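大理石纹台面的日常打理

搬进这套房子的头一年，我最发愁的就是厨房那块台面。做饭的时候哪顾得上它呀，柠檬汁、酱油、红茶，滴上去就滴上去了，等晚上收拾完才发现一圈印子，心疼得不行。后来慢慢摸出些办法，写下来给同样犯愁的朋友们看看。

先说最要紧的：弄清楚自己家是真石头，还是仿石纹的面。真大理石怕酸，白醋、柠檬、除垢剂统统别往上招呼，用温水加一两滴中性洗洁精，软布拧到半干，顺着一个方向擦，再拿干布收一遍水。仿石纹的皮实些，不过钢丝球照样不能用，刮花了可补不回来。

油渍我习惯用小苏打，调成酸奶那么稠，敷上去，盖层保鲜膜，过一夜再揭。这法子是邻居Zewditu Assefa教我的，她家烧菜油重，试得比我多。真石头第一次敷，先挑个不起眼的角落试试哦！
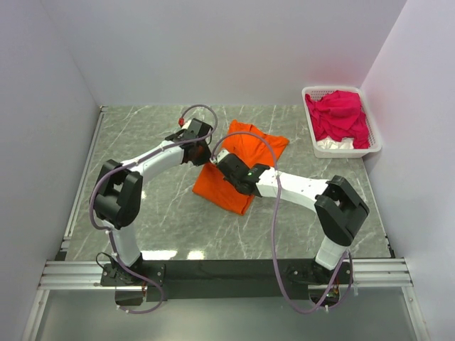
浅灰底的台面最会藏东西，水痕、干掉的米汤，正着看干干净净，手一摸却是涩的。我的笨办法是借光：晚上开着灯，弯下腰斜斜地看过去。像这种灰底上斜走着白纹和深灰纹的，细纹一多，眼睛容易花，倒是那两团亮亮的反光帮得上忙，人挪一挪，反光跟着走，哪里发乌就擦哪里。边上有金属条的，缝里爱积灰，旧牙刷蘸点温水轻轻刷，刷完马上擦干。

另外，热锅别直接往上放，垫子就搁在灶台旁边，伸手拿得到才会真的去用。我家那块是十月里用旧毛线钩的，丑是丑了点，到现在还天天在用呢。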